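Tanasarn Group Logs 70 Reports in Kalby Lights Survey

A small group that looks into reports of strange lights and sounds has finished the first part of its work at Kalby, a farming valley where residents have talked about odd sightings for decades. The Tanasarn Survey, led by Yupin Kaewmanee, collected 70 reports from people who live or work in the valley and has posted a summary for members.

Most of the reports describe a pale light moving low over the north ridge, usually in the hours before midnight. Others involve a humming sound with no clear source. A few concern an abandoned feed mill on the Graketti road, where visitors say they have heard footsteps on the upper floor.

Kaewmanee said the group treats every report the same way at the start. Each witness fills out a four-page form, marks a map, and is interviewed separately from anyone else who was present. Only after that do members compare the account with weather records, flight paths and the position of the planets on the night in question.

"Most people who come to us want an answer, and a lot of them are happy when it's an ordinary one," she said. "We had a man who hadn't used his back porch in two years. He was seeing headlights from the quarry road. We drove it for him while he stood there and watched."

By the group's count, all but 9 of the 70 reports now have an explanation that the investigators accept. Vehicle lights on the quarry road account for the largest share. Venus comes next, followed by aircraft on approach to the regional airport. Two of the humming reports were traced to an irrigation pump, and the owner has since replaced a bearing.

The remaining cases will stay open. Five of them concern the ridge, and four of those came from witnesses who did not know one another and who marked nearly the same spot on the map. Kaewmanee said that was interesting but did not prove much, as the ridge is the most visible feature from every house on the east side. 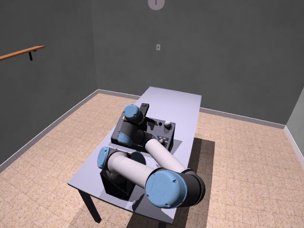 A computer rendering of a robot arm mounted on a long table.

The second part of the survey will begin in November and will depend less on witnesses. Members plan to run a fixed watch on the ridge for 30 nights, using two cameras, a sound recorder and a magnetometer. Everything will be stamped with the same clock so that readings can be matched later. A volunteer will also keep a written log from a parked car at the church lot, starting at 8 p.m. each night.

Amr Ait Ali, who handles the group's equipment, said the magnetometer was the part he trusted least. It reacts to passing trucks, to fence chargers and to the car it was carried in, he said, and past groups have published spikes that meant nothing at all.

"We'll leave it running for a week somewhere boring first," he said. "If it goes off there as much as it does at Kalby, we'll say so and take it out of the kit."

The cost of the second part has been set at $515, most of it for batteries, memory cards and fuel. The money comes from dues and from sales of Tostum, the group's twice-yearly newsletter. No admission is charged at its meetings, and Kaewmanee said the group does not accept payment for house visits.

Not everyone in the valley has welcomed the attention. Two landowners on the ridge declined to let the group set up on their property, and the cameras will be placed on the public side of the fence instead – a change that narrows the view to the west. The feed mill is also off limits. Its floors are unsafe, and the owner has asked that people stop going in after dark. The group has agreed to pass that request along to anyone who contacts it about the building.

Residents who have seen or heard something can still file a report. Forms are available at the Kalby library desk, and witnesses may ask to have their names left out of any published account. Reports of older sightings are accepted too, though the group asks for at least the month and year.

The full summary, including the map with house locations removed, will appear in the next issue of Tostum. Results of the ridge watch are expected in the spring.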